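Chapter 4
Cabinets and Cupboards: Storage Behind Doors

Open any cupboard in your home and take a good look, not at what you keep in it but at the cupboard itself. Where are the hinges? Does the shelf reach all the way to the back? Do the doors meet neatly, or does one sit a hair lower than its neighbor? People live beside cabinets for decades and never ask these questions, and that's a shame, because a small cabinet is one of the most rewarding pieces of furniture you can study. Almost everything you learned in the first three chapters (boxes, panels, joints, finishes) comes together in it!

At its simplest, a cabinet is a box with a door. The box is called the carcass. It has two sides, a top, a bottom and usually a back, and its main job is to stay square. If the carcass leans even slightly, the doors will tell on it: they rub, they gap, or they drift open by themselves. You will measure this for yourself in Workshop 4.1, using nothing fancier than a tape and a length of string.

Doors are where makers like to show off. A plain flat board is quick to make, but a wide board of solid wood swells and shrinks with the seasons, and it can warp badly. The classic answer is the framed panel, in which a panel sits inside a sturdy border with a little room to move. It also happens to look wonderful, with light catching the edges of the frame, and that is one reason the style has lasted for centuries. 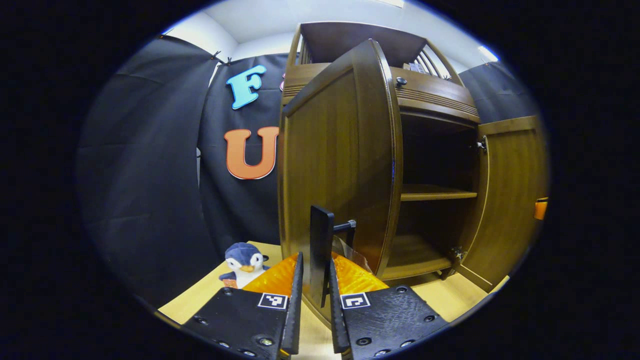 Figure 4.1 Wooden cabinet with both doors open. Note the framed panels, the single shelf, and the slatted rack above the front rail.

Keep Figure 4.1 handy as you read, as we'll come back to it in Section 4.2. Look especially at the right door, where you can find two metal hinges, one near the top and one near the bottom. Two is a common number for a small door. Taller or heavier doors often get a third, and in the Dirholm wardrobe we study later the count goes up to four.

The open rack at the top deserves a moment too. Slats like these are a lovely way to finish off a cabinet: they give small things a place to sit in plain view, while whatever you would like to keep out of sight goes behind the doors below. Designers call this mixed storage, and once you know the term you will start spotting it in kitchens, bathrooms and shops everywhere.

Our main project for the chapter is the Gremdale wall cupboard, a modest two-door piece 310 millimeters deep. You'll draw it first, then build it in card at half size, and only then pick up a saw. Please don't skip the card model. It takes about 2 hours and it is great fun, and mistakes in card cost next to nothing.

In this chapter you will
name the main parts of a cabinet and say what each one does
explain why framed panels are used for doors
choose and place hinges for a small door
fit a fixed shelf so that it sits level

Words to know
carcass, rail, framed panel, hinge, gallery, mixed storage

Before you begin
Choose one cabinet at home or at school and sketch it with the doors open. Label as many parts as you can, and leave a blank line beside any part you can't name yet. Bring the sketch with you to Section 4.1.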